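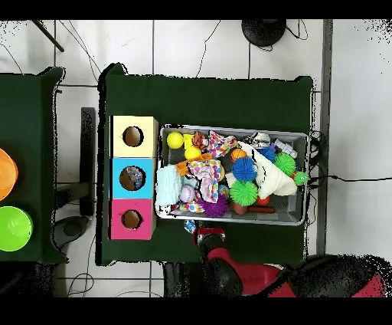

Color-coded boxes and a mixed toy bin on a green cloth.

Storage notes, sheet 362: open and closed containers
Pin-yu Chung
Updated May 2, 2025

Choose the container by what goes into it. Fabric, paper and anything brought in from outdoors have different needs, and most storage trouble in a small home starts when all of them go into the same lidded tub.

Open containers
Mesh and wire let air through. Use them for gloves, dog leads, sponges, cleaning cloths and root vegetables. They do not keep dust out, so anything left in them for a season should go in a cotton bag first. Check the rim of a wire basket before the first use. Run a dry cotton ball along the inside edge; it will snag on any sharp end. File the end down and wipe away the filings. Touch up bare steel with enamel paint, two thin coats, four hours between coats or as the can directs.

Closed containers
Lidded plastic suits seed packets, spare fuses, wool that has been washed and fully dried, and photographs in sleeves. Do not pack laundry on the day it was washed. A towel that feels dry at the hem can still be damp in the fold. Leave it overnight on a rack, then pack.

Cardboard is acceptable on an upper shelf in a heated room. Keep it off concrete floors. In a basement, put it on slats with a gap behind for air.

Shelves
For particle board 18 mm thick, keep the span between supports to 600 mm if the shelf will carry books or canned goods. Longer spans sag, and the sag does not come out when the load is removed. Turning the board over buys a year or so - a center bracket is the better repair. Put the heaviest containers directly over the supports.

Wire shelving needs a liner under small jars. The Wama liner I have used since October cuts cleanly with scissors but curls for the first week. Roll it the opposite way and tie it overnight.

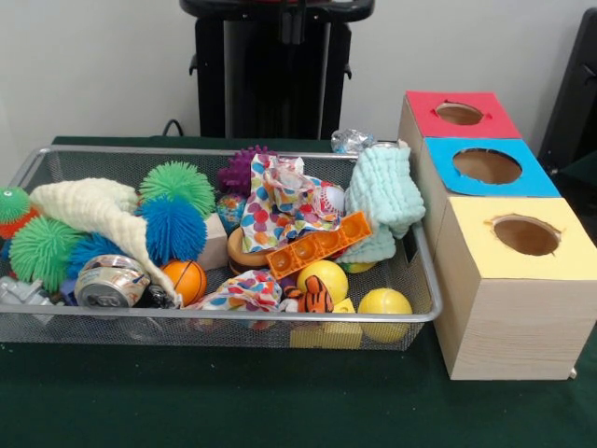 Mixed toys in a mesh basket, boxes alongside.

Labels
Label the short side, the one that faces out on the shelf. Pencil on masking tape is enough while the system is still changing. After a few months replace it with something permanent. Use one color per category and no more colors than you can name without looking at a key. Red and brown tape look alike in a closet with a weak bulb.

Odors
Wash plastic tubs in warm water with dish soap, rinse, and dry them open in moving air. If a smell remains, leave crumpled newspaper inside with the lid on for two days, then repeat with fresh paper. Do not use bleach on wire baskets. It attacks the plating, first at the welds.

Reader notes
Eilidh Rankin lines her onion basket with a flat sheet of brown paper and changes it when the skins build up. Chin-lung Hsueh asks whether bin lids can be stored separately. They can, upright in a dish rack, provided each lid and tub carry the same number in permanent marker.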